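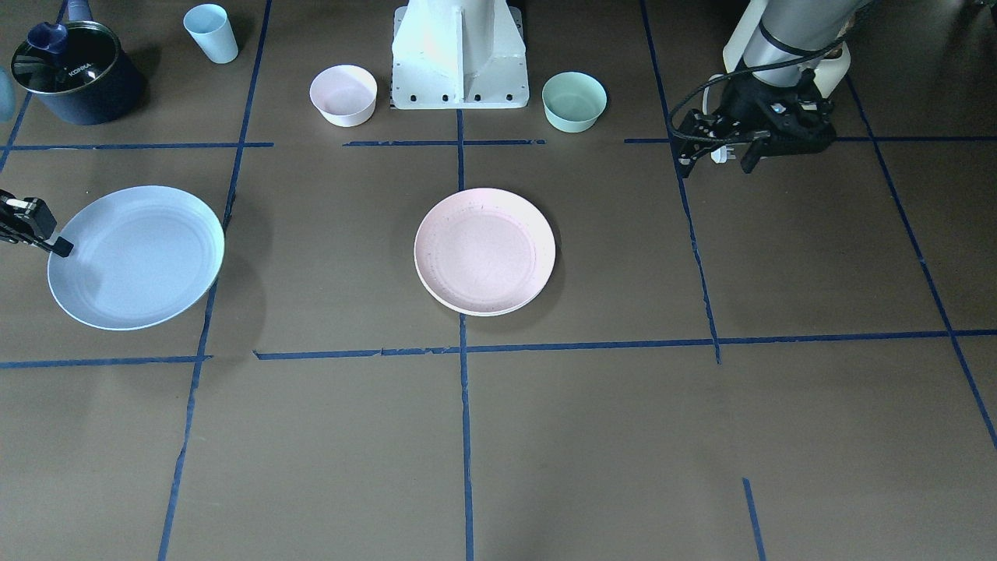 Section 4. Laying Out and Stacking the Tableware

Read this section before you put anything on the table. The leaflet packed with the Vernska set says the pieces "nest naturally in any order." We tried that, and we don't recommend it. The method below is slower and duller, and we trust it more.

4.1 Before you start

1. Mark the work surface with dark blue tape. Lay the long strips first, then the cross strips, and press the crossings down hard with a thumb.

2. Make every cell wider than your widest plate. A plate rim may touch the tape, but the foot of the plate should sit flat on the bare surface. If it sits on tape, it can rock.

3. Wipe the surface with a dry cloth. Tiditz sells a spray for this. We saw no difference between the spray and the cloth.

Note: The tape is a guide for your eye. It won't hold a plate still, whatever the packaging promises about "non-slip zones."

4.2 Placing the pieces

1. Put the plates down first, one to a cell. Set the blue plate and the pink plate in neighboring cells so that neither has to travel far.

2. Keep taller and deeper pieces, such as the kettle, cups and bowls, away from the plates. The back cells are good for this. Turn the kettle so its handle doesn't hang over another piece.

3. Leave one cell free. You will want it as soon as you change your mind about something.

4. Look at the plates from above and again from the side. The rims can fool you. Two plates that look the same size from one side of the table may look different from the other, so don't sort by eye from a chair. Put a ruler across each one and write the number down.

Caution: Don't use the printed size on the carton. Dilek Bilgin measured a plate sold to us as 255 mm and got a different answer twice. Use your own figure.

4.3 Stacking one plate on another

1. Choose the bottom plate and leave it where it is. Moving both plates at once is how rims get chipped.

2. Lift the other plate level and bring it over slowly. Stop just above the lower plate and check the rims before you let it down.
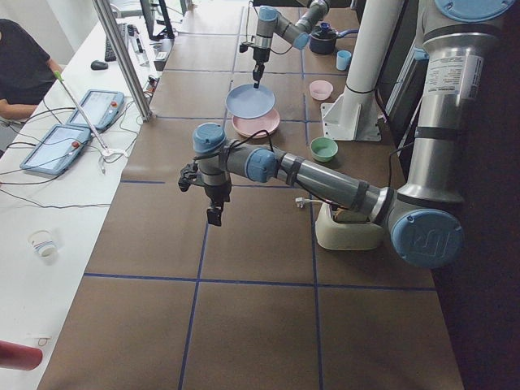
3. Lower the plate straight down. Don't slide it into place. A ridged rim can catch, and a speckled glaze hides scratches until the light changes.

4. Let go, then press lightly on opposite sides of the rim. If the top plate tips, lift it off and try the two the other way up in the stack.

Note: Refugio Tapia prefers a paper napkin between plates. It does no harm, but we can't say it does much good either.

4.4 Bowls and cups

1. Stack bowls only with bowls. The Kotow chart shows a bowl standing on a plate to save space - fine in a drawing, less fine when someone bumps the table.

2. Leave cups single and upright.

3. Keep the kettle out of any stack, and keep its lid on.

4.5 If the stack still rocks

Check for crumbs, then for a lifted tape edge, then for a warped plate. Replace a warped plate using order code 774. Orozco's felt pads (code 66, pack of 8) are listed as a cure for rocking. Ours came unstuck by the evening, and we have left them off the parts list in Section 5.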